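Ernő Oláh packs snack boxes at his kitchen table, mostly after 8 at night, once the dishes are done. He started in March. Before that he drove deliveries for Ridard and ate, he says, whatever the gas station had.

"My knees were finished. So I thought, what do I know about? I know what people want to eat in a truck."

The boxes go out under the name Nadton, which was his grandmother's street or something close to it, he changed the spelling twice. Customers order online, tick what they don't eat, and get a mix. Sausages, gizzards, candy, dried things. He has sent 444 so far. I asked was he sure and he went and got the notebook. It's 444.

Where does the stuff come from? Two grocers, mainly, plus a wholesaler called Morari that makes him buy more than he wants. "They will not sell me one carton. Always 5. I had duck gizzard in the bathroom closet." He likes the gizzard. He'd put it in every box if people let him. Some write back very upset, some order again and ask for only that.

The method, such as it is. Everything gets tipped out on the cloth first and he looks at it a while. Then the big flat packets go in, then whatever's left gets argued over - with himself, he lives alone.

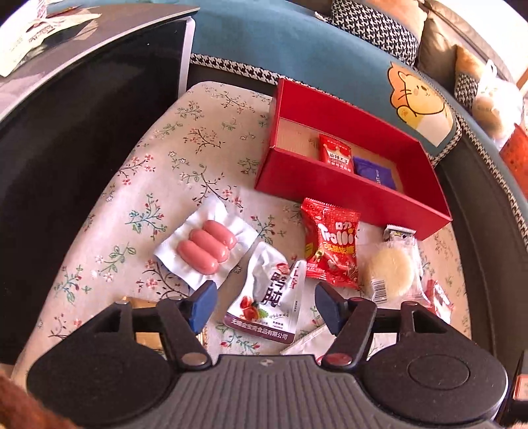
"You put sausage next to candy, people think it's a mistake. But that is how you eat! Salty, sweet, salty. My daughter says I should have a theme for each box. Spicy box, seafood box. I said the theme is you open it and you're happy."

She does the website. She also picked red for the boxes, he wanted plain brown because its cheaper. He admits the red was right. The supplier for those is Ansah and the minimum order was 500, so for a while there was nowhere to sit.

Breakages? Not many. Vacuum packs are the easy ones, he says, you could throw them down the stairs. Chips he gave up on early. "Crumbs. I was mailing people crumbs."

He tapes with the cheap tape. Tried the good tape, hated it, too loud, the neighbor knocked.

The table cloth came up becuase I put my coffee on it and he moved the cup without saying anything. It's the packing cloth, apparently, and it's not for coffee. He used to pack on the bare table and the packets slid all over the place. Also he thinks he's neater when there's flowers under it. "On the table I just throw. On the cloth I place."

Does he make money? A little. Postage eats most of it. He wants to do a smaller box, four or five things, that would fit through a mail slot, but the sausages are too fat and he won't leave the sausages out. So that's where that is.

I left with a bag of gizzards. He'd already gone back to the tape.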